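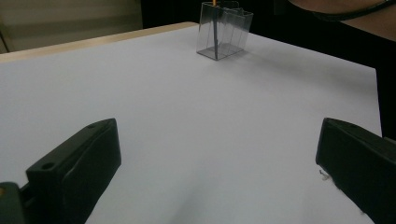 September, a little after 6 in the morning

Woke up before the alarm again and lay there doing sums in my head, so I figured I might as well get up and write. Coffee is made. The cat next door is yelling at something in the hedge.

So the big news is that the choir trip is on! Fereshteh called last night, so out of breath I thought something awful had happened, and it was only that Skenwood said yes. They'll have us for the spring festival, both evenings, and we get the old chapel and not the gym (the gym last time, good grief, it was like singing into a mattress). She wanted to know if I'd go through the money with her and I said yes before I thought about it. I always do that.

The bus is the killer. $1,725 there and back, and that's with the driver who likes us. We've got $700 in the account from the summer concert, so we're looking for the rest between now and March, and then there's food, and somebody always forgets a black shirt and has to buy one. Fereshteh wants another bake sale. I said I'd rather sing outside the supermarket in the rain, and she wrote that down as a suggestion, so now I suppose we're doing both.

Rehearsal was a mess, but a good mess. We had 20 people, which is the most since before the summer, and half of them hadn't looked at the music. Shahab had us start the slow piece over and over until we could get through the first page without sliding flat. He doesn't get mad. He just stops, looks at the floor, hums the note again and waits. I'd almost prefer yelling. The altos are fine, if I do say so, except for the entrance after the long rest where we all breathe in and then every one of us waits for somebody else to go first. I'm going to just go. If I'm wrong I'll be wrong loudly.

There's a solo in the new one, too. Eight bars, not high, right in the middle of where my voice likes to be. Shahab asked who wanted to try it and I studied my shoes. Then I thought about it all the way home, walking down Bahrami Street with my folder under my arm, singing it under my breath and stopping whenever somebody came the other way. I sang it again in the kitchen with the fan on. It sounded okay. It sounded kind of nice! I haven't had a solo since I was in school and I cracked on the top note in front of my whole family, and my brother still does an impression of it at Thanksgiving.

Peter says go for it, but Peter says go for it about everything - he said go for it about the bangs.

Other things. The tooth is quiet, so I'm not calling the dentist yet. The tomatoes are about finished and I need to pull them out before they go slimy. Mom's package still hasn't come, and she's asked me twice now, so I'd better find the tracking slip. I finished the library book and hated the ending, where the sister turns up after all that time and they just have dinner. I read the last chapter twice to see if I'd missed something. Went back and put my name down for the next one anyway.

I also promised I'd learn how to say the title of the Dakutska piece properly before next rehearsal. I've been mumbling the middle of it and hoping. Fereshteh has a recording she's going to send me.

Okay, it's light out now and the coffee's gone cold. I need to shower and find my other brown shoe. I think I'm going to text Shahab about the solo at lunch, before I can talk myself out of it. Or I could ask him in person. No - text.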